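Zomemdale churches weigh a shared Advent reading plan

July 2019

Four congregations in Zomemdale say they will read the Gospel of Luke together this December, using a study guide put out by a small religious press called Baran. The announcement went out in parish bulletins last month and promises "a new closeness" among churches that have shared a town for generations and very little else.

It is a pleasant idea. Whether it will amount to much is another question.

The plan runs like this. Each congregation gets the same passage for the week, beginning with Zechariah in the temple and ending with the shepherds. Members read at home, then meet in mixed groups on a weeknight. The guide costs $6 a copy, and the organizers have ordered 2000 of them. That seems a brave number for a town where a joint Good Friday service last spring filled 30 seats.
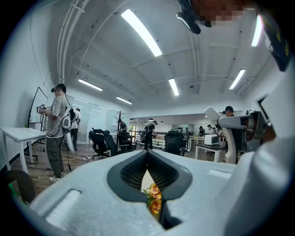

Orange flowers with yellow edges and reddish centers.

Supporters point to the choice of book. Luke gives more space than any other Gospel to the events before the birth, and it has songs in it, Mary's and Zechariah's and Simeon's, that most of these churches already sing in one form or another. Reading them side by side, the bulletin says, will "let the Word do the work."

Maybe so. But the same four churches do not agree on what Mary's song is for. One chants it at evening prayer all year. Another hears it only as a sermon text, and not every year. The Baran guide handles this by asking readers how the song "makes them feel," a question that is hard to answer wrongly and not very useful to anyone who wanted to know what it says. Its notes on the temple scene run to half a page. The priestly lots, the hour of incense and the reason the crowd was waiting outside are all skipped.

The guide also leaves out the genealogy in chapter three, on the grounds that it falls outside the season. Fair enough, though Matthew's list of ancestors is read in plenty of churches in December and people seem to survive it.

Then there is the question of who leads. The bulletin speaks of "trained hosts." The training is a single evening at the Jeris meeting hall, with supper. Anyone who has sat through a Bible study where the loudest person in the room explains the Greek will want to hear more than that.

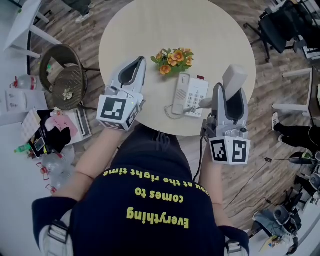
What happened last time

The town has tried this before. A joint Lenten study under the name Wadik started with high hopes and a printed banner, and two of the groups had stopped meeting by Palm Sunday. No report was ever published on why. The new plan does not mention it, and the bulletin calls the Advent reading "the first of its kind."

Organizers say sign-up sheets will go up in each church in the fall. Group lists are to follow after Thanksgiving, which leaves very little time to change anything if one church sends most of the names. There is no word yet on what becomes of the unsold guides.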